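Chapter 4
Trays, Blocks and the Sorting Bench

4.1 Introduction

Small loose parts are seldom handled straight from the bench top. They are set out on a tray, which fixes the working area and allows a whole set to be moved at once. This chapter deals with the choice of tray, the spacing of parts on it and the order in which they are picked up. The methods follow the Holroyd layout introduced in Chapter 2.

A tray should differ clearly in colour from the parts it carries. A red block on a purple tray can be told apart by hue, but the two may look much alike in a grey-scale print, and the reader should bear this in mind when working from printed records.
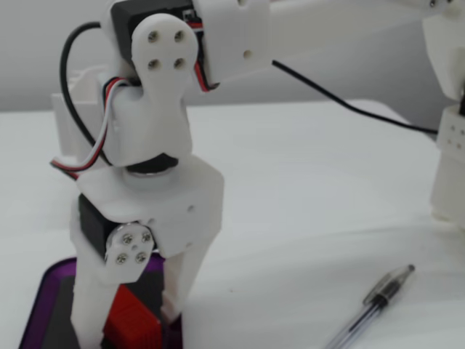 Spacing is governed by the width of the grip. Each block needs free space on two opposite sides, so that it can be held without disturbing its neighbours. In the worked problems the tray is 380 mm long and the gap between blocks is never less than 15 mm. Blocks next to the rim are treated separately in Section 4.3, where the Fernis rule is derived.

The term "pick" means one complete lift of one block. A block which is pushed along the tray without leaving it has been shifted, and a shift is recorded in its own column.

Section 4.2 sets out the notation. Readers who have completed the Kiralard exercises may go directly to Section 4.3.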